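**Solilum reopens its Bivar Street repair shop in April, with longer hours and a free parts shelf**

I've been writing these announcements for Solilum for a while now, and this is the one I've most wanted to send out! Our repair shop on Bivar Street opens its doors again in April, after a winter of new wiring, new lights and a lot of paint.

The short version: we're bigger, we're open until 8 p.m., and you can still walk in without an appointment. We now have 22 benches, and you can book one for yourself or hand your machine over the counter and go get lunch (the Hijazi bakery next door is very happy about this part).

Last year we took in 844 computers, and 831 of them went back to the people who brought them. The other 13 were past saving, so their owners let us keep them for parts. Those parts are now on the free shelf by the front door — memory, fans, cables, a frankly silly number of keyboards. Take what you need and sign the sheet.

Desktops are still my favorite thing to see come in. You take off one side panel and there's the power supply, the motherboard, the graphics card, all of it right there to get at with a plain screwdriver. Laptops are welcome too, of course, but please bring the charger. I say this every year and I'll say it again next year.

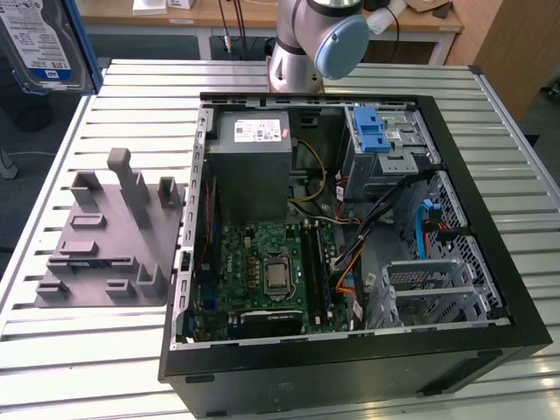 ## What it costs

Looking at your machine and telling you what's wrong is free. Labor is a flat fee, posted at the counter, and it's the same as before we closed. Students and anyone over 65 pay half. If you use a bench and do the work yourself, you pay only for new parts.

## Opening day

Doors open at 10 a.m. Our parts supplier, Caltach, is giving away 100 screwdriver sets, one per household, until they run out. There will be coffee, and pastries from Hijazi while they last.

Reporters are welcome all day. Just ask for the press desk when you come in, or call the shop ahead of time if you'd like a quiet hour before we open.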